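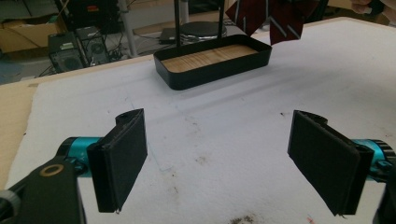

Workshop Tips: Keeping Shared Software in Order

Members using the planning software in the Seltov workshop are asked to observe the following points.

Give each task one owner and one due date. Archive finished tasks every 14 days.

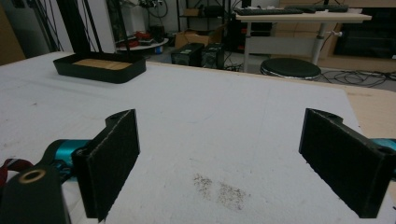 Export the parts list before installing an update — the October release of Udero reset 251 entries to their default names.

Keep 2 backup copies, one of them off site.

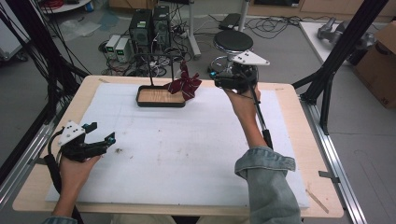
Red cloth with white stripes, beside the tray.

Do not share passwords. Access requests go to Genji Wada, who also keeps the list of tablet numbers.

Label chargers by bench, and return tablets to the Aoki cabinet by closing time.
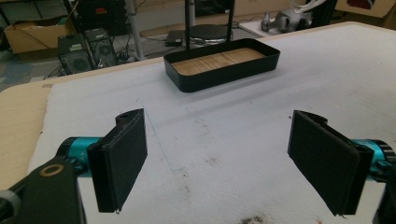

Padded gripper fingers, set wide apart.

Tablets left out overnight will be signed out of all accounts.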